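搬进来第三个月，我才开始认真处理家里的布。

先说清楚范围：毛巾、浴巾、枕套、擦手布、几块说不上用途的旧布，还有搬家时拿来裹碗碟的那些。衣服不算，衣服另有柜子，乱归乱，至少关得上门。布没有柜子，一直分散在三个地方，洗手间的架子、卧室床尾的箱子、厨房水槽下面的抽屉。要用的时候三处都翻一遍，翻完懒得叠回去，下次更难找。

五月里连着下雨，衣服晾不干，毛巾也晾不干，我把能用的都拿出来轮换，这才知道自己到底有多少。一共 30 条。一个人住，用不到 30 条。

来源大致是这样的。浴巾有几条是上学时买的，边已经毛了，吸水倒还好。枕套是母亲寄来的，尺寸和我的枕头对不上，套上去两头空一截。擦手布多半是超市凑单。还有一套 Pullari 的毛巾，前年打折时买的，当时觉得贵，一直舍不得用，放到现在折痕已经压死了，洗过也还看得出来。

整理的办法是从 Zsófia Barta 那里学的。她以前和我合租过一年，在 Davport 的一家小旅馆做过客房，叠东西很快。她的规矩不多：先按大小分，再按用在哪里分，颜色最后才管。我以前是反过来的，先按颜色排得好看，结果洗脸的和擦地的混在一摞里，只因为都是灰色。

下午两点左右开始，先把三个地方的布全搬到一处，堆着。然后一条一条拎起来看，对着光，看有没有磨薄的地方，有没有洗不掉的印子。这一步最慢。我给自己定了个标准，薄到能透光的，直接去做抹布；有印子但不薄的，留着垫东西；剩下的才叠。

叠法也简单。长边对折，再对折，然后三折，开口朝里，圆边朝外。浴巾太厚，三折会鼓起来，改成对折两次就好。Zsófia 说旅馆里要求所有毛巾摞起来侧面看是一条直线，我没有那么讲究，能放进格子里不倒就行。

叠之前要抖。这个我以前省掉，现在不省了。拎住一个角，让它自己垂下来，等一会儿，再去找旁边那个角。很多人是抓住中间就往桌上摊，摊出来总是歪的，要来回扯。先找角，再找边，省下来的时间比想象的多。大块的料子尤其是这样，软，一放下就堆成一团，角藏在里面，得顺着边一点点摸过去。摸边的时候注意缝线的走向，有缝线的一侧通常硬一点，手上能感觉到。

找角也有找错的时候。有一次我拎起两个角，对得很齐，叠下去才发现是对角线上的两个，叠出来一个三角形。只好抖开重来。

粉色的那种料子最麻烦，颜色旧旧的，发灰，灯光下褶子看得特别清楚，没铺平一眼就能看出来。
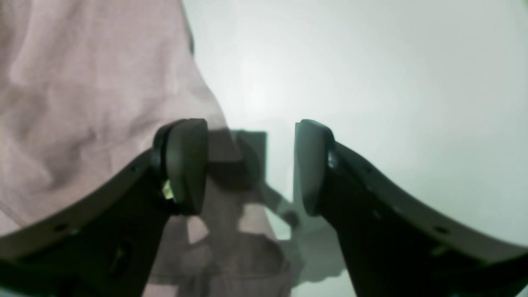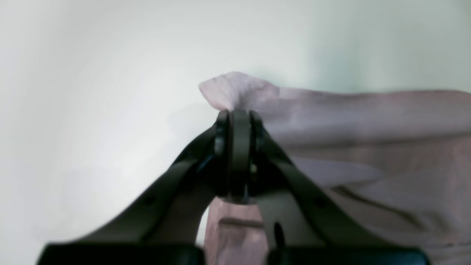
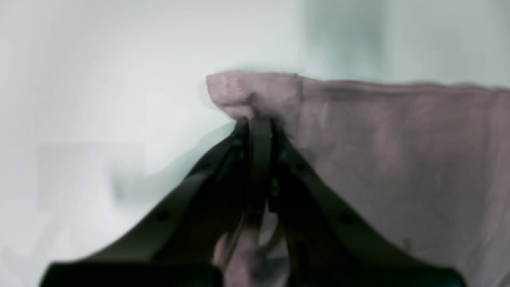
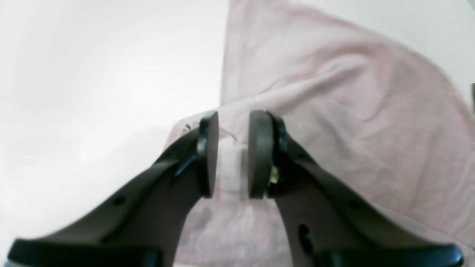 分完之后，留下来叠好的比我预计的少。做抹布的有 8 条，我当天就剪了。剪的时候才想起家里的剪刀不快，剪浴巾那种厚边要来回咬好几下，毛絮落了一地，又得扫。建议先扫地再剪，或者干脆拿到阳台上剪，我两样都没做。剪口我没有锁边，用几次就会脱线，脱得厉害了就扔，抹布本来也不指望它用多久。

Pullari 那套，我拆开来用了，两条放在洗手间，剩下的放进床尾的箱子。用了一个多星期，感想是吸水一般，第一次洗掉不少毛，要单独洗。买的时候贵在手感，手感确实好，但洗脸也就那么几秒钟。

母亲寄的枕套没有扔。尺寸不合适，不过布是好布，我拿来装换季的围巾和帽子，口子折一下压在底下，刚好。后来跟她通电话提到这件事，她说早知道就给我寄袋子了。

收纳的格子是在 Birurum 买的，布面的，两个。说明书上写着可以折叠，折叠确实可以，撑开以后不太站得住，要塞满了才挺。我往底下垫了一块硬纸板，从装水壶的箱子上裁的，好多了。如果预算宽一点，还是买硬底的。之前看过 Rácz 的一款，尺寸正好，颜色也喜欢，缺货，等了三个星期没等到，就算了。

现在的放法是：洗手间只放正在用的和下一轮要换的；卧室箱子放浴巾和枕套；厨房抽屉放抹布和擦手布，抹布在左，擦手布在右。搬家裹碗碟的那些我装进一个袋子，放在柜顶，下次搬家还用得上。租约还有一年，希望不要用得太早。

洗的频率也顺便定了一下。洗脸的三天一换，浴巾一周，擦手布看情况，做饭多的时候隔天就换。攒够一桶再洗，深色和浅色分开，不放柔顺剂。柔顺剂我用了好几年，总觉得毛巾越洗越不吸水，停了以后好一些，也可能是心理作用。

晾的地方还是不够。阳台那根杆子挂两条浴巾就满了，剩下的只能搭在椅背上，干得慢，有时候有味道。楼上邻居用的是那种可以拉出来的墙装晾绳，我问了房东能不能打孔，还没回我。在那之前先用椅子。

下一个要处理的是床单。床单比毛巾难叠，带松紧的那种我到现在也没学会，每次都是卷一卷塞进去。Zsófia 答应下次视频的时候教我，她说关键是把四个角套在一起，我照着她的文字说明试过两回，套到第三个角就乱了。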